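Dika 70-Liter Storage Tote with White Lid: Four Months In

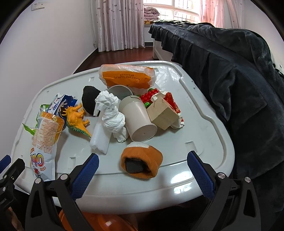 The lid doing table duty during a sort-out.

I bought two of these totes in April to replace a stack of cardboard boxes that had started to sag in the hall closet. They came from Porkcombe, the housewares place I use for most of this sort of thing, and I have been using both since then. One holds winter stuff. The other is for whatever is waiting to be sorted, so it gets opened and closed far more than the first.

The lid is the reason I picked this model over the Hamada, which costs less and has a plain flat cover. The Dika lid is large and rounded at the corners, with a raised rim all the way around and molded grooves in the top. There are small rectangular slots along the edges too. The rim is low, but it stops things from rolling off onto the floor, and I use the lid as a tray more than I expected to.

The day of the photo was a bad one for the sorting pile. Paper cups, a milk carton, a snack bag, a wad of tissue, a toy dinosaur, a container of red beads, an orange knit roll with something black stuffed in it. All of it went on the lid in one heap and nothing slid off. I split it into trash and keep from there. The beads went back to my daughter's craft drawer and the dinosaur went wherever dinosaurs go.

Strength is fine for light items. I put a kitchen scale under a stack of books to see what I was loading on it, and the lid sagged a little in the middle at 400 ounces. It went back to shape once I took the books off. I would not stand on it or let a child sit on it. The instruction sheet says the same thing in very small print.

Cleaning is my main complaint. The flat parts wipe down with a damp cloth and dish soap in a minute. The grooves do not. Crumbs get into them, and anything sticky needs an old toothbrush. The slots are worse, and I have started rinsing the whole lid in the bathtub. White also shows every mark. Marker came off with rubbing alcohol, but there is a faint yellow patch near one corner that I think is curry, and that one is staying.

The fit is good. It snaps down on both long sides with a firm push. After four months of daily use one side is slightly looser than the other — still closed, but you can lift it with a finger. The tote I open less often is as tight as when it arrived.

Soo-ah Son, my neighbor, has the bigger Faltavmont version with wheels. I borrowed it for a weekend. The wheels are handy if you have hard floors, but the lid comes in two hinged halves, so you lose the tray. If you mostly want to move heavy things from room to room, get that one.

Replacement lids are sold separately under part number 807. I ordered a spare and it took two weeks to get here.

Good: big usable lid, raised rim, stacks well.
Bad: grooves and slots hold dirt, white stains, one latch side loosens.

I would buy it again, in gray if they made it.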